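Visit to the student robotics open day in Melamstead
by Kristof Boersma
May 20, 2021

My nephew started in the robotics club at Skusarard College last year, and he speaks of nothing else at dinner. So when the club sent an invitation for its open day I said yes before I had looked at the map. Melamstead is 70 kilometres from my home, the last part on a narrow road behind a milk truck, and I arrived when the welcome speech was already finished. I am sorry for that, because I was told it was short and good.

The college is a low brick building beside the sports fields. At the front desk I received a sticker with my name (spelled with a C, but never mind) and a paper with the programme. There were 19 student projects on it, spread over the workshop, the library and one long hall. It is too much for one afternoon and I will write only about what I saw properly.

I began in the workshop. The younger students build small wheeled vehicles which must follow a painted line, and each team had a turn on the floor. A vehicle from a team named Cukard was very fast on the straight part and then left the line at the same corner every time. The two girls who built it were not upset. They had a laptop on the floor and changed one value, tried again, changed it back. One of them explained to me that the sensor was mounted too far to the rear, and that they knew it since last week, but to move it they would have to take off the battery holder, and the battery holder was glued. I recognized this feeling from my own working life.

Next to them an older student showed a machine for sorting bottle caps by colour. It was very noisy. He had bought the motors second-hand for 200 dollars, his whole budget, and he built the remaining parts from what he found in the storeroom. It mixed up orange and red when the sun came through the window, and he held a piece of cardboard against the light with one hand while he talked to us.

I had coffee in the library, where the club also hung drawings for the July competition. The task this year is called "Tidy Room". A robot has to take things from a table and put them where they belong: cups on a shelf, books in a holder, pens in a tin. It sounds like nothing. A student with a lot of patience told me that books are the worst of all, because a book is wide and thin and slippery, it wants to fall open, and if you press in the wrong place it turns in your fingers. I had never thought about how I pick up a book. I tried it with my programme paper and I must have looked strange.

This project is the one of my nephew, and it was in the long hall, behind dark curtains. The group calls it Aerts. Their idea is that a person does the task first, many times, holding a gripper in each hand, and the program learns from the recordings. I expected that this would be boring to watch and I stayed there for almost 70 minutes.

The rules are simple to tell. You may touch the book only with the grippers. You have to lift it from the table and stand it in one of the compartments of the file holder. Visitors could practise too, and there was a line for it, mostly children. The small ones were better at it than the parents. They did not think so long before closing the grippers.

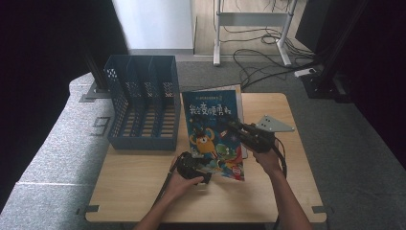 A picture book with a blue cover between the two grippers, with the file organizer to the left.

When my turn came I dropped the book twice. The first time I squeezed only with the right side and it slid down flat on the wood. The second time I was nearly there, but I had forgotten about the cable and had to stop halfway with my arms crossed. My nephew said "keep your elbows low", in the voice that I used when I taught him to ride a bicycle. On the third try I got it into the holder. It stood a little crooked and they accepted it.

I asked the group what was the most difficult thing until now. I expected an answer about software. They said it was to agree on how everybody should do the movement. One member lifts the book first and then turns it, another turns it while it is still on the table, and the program becomes confused from seeing both. They had a long discussion and a vote about it, and the losing side is still not convinced.

For those who want to go to the next open day: come early, parking is behind the gym, and bring cash for the cake table, which does not accept cards. The workshop closes before the hall does, so start there. The competition in July is also open for visitors, and I have already asked for the day off.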